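Trarkthorpe finger trials, wrist camera set

README, last updated December

This folder holds the wrist camera recordings from our comparison of two gripper fingers, the Rorkine and the Akarel. Both were run on the same arm with the same controller settings. The aim was to see which finger gets to a thin metal rod on a low surface more reliably, and how much of the view each one blocks.

Contents

rorkine/ stills and joint logs, Rorkine finger
akarel/ stills and joint logs, Akarel finger
calib/ camera calibration, one file per session
notes.txt operator notes, unedited

There are 2,700 stills in total, of which 2,001 have been labelled. Unlabelled stills are in the same folders and have no matching entry in labels.csv.

Labels

Each row gives the file name, finger, approach angle in degrees and a visibility grade for the rod tip from 0 to 5. Grade 0 means the tip is hidden, grade 5 means it is fully clear. Ferhat Sönmez did the grading. Iker Tejada checked the low grades and changed a few, marked IT in the last column.

Known problems

Anything very close to the lens is soft. We left the focus alone so the two sets would match.

Colour varies between sessions. Don't use it as a feature without correcting for it first.

Approach angles over 90 were logged with the wrong sign in the early Akarel runs. The script fix_sign.py corrects them.

Sample still

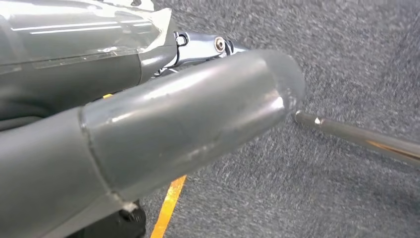 Grey finger and metal rod on the speckled carpet, wrist camera view.

Scratches on a finger can be picked up as edges by the default detector. Mask the finger before running it. Masks are in calib/ and were drawn by hand.

Questions about the logs go to Gonzalo Benítez, and anything to do with the labels to Ferhat.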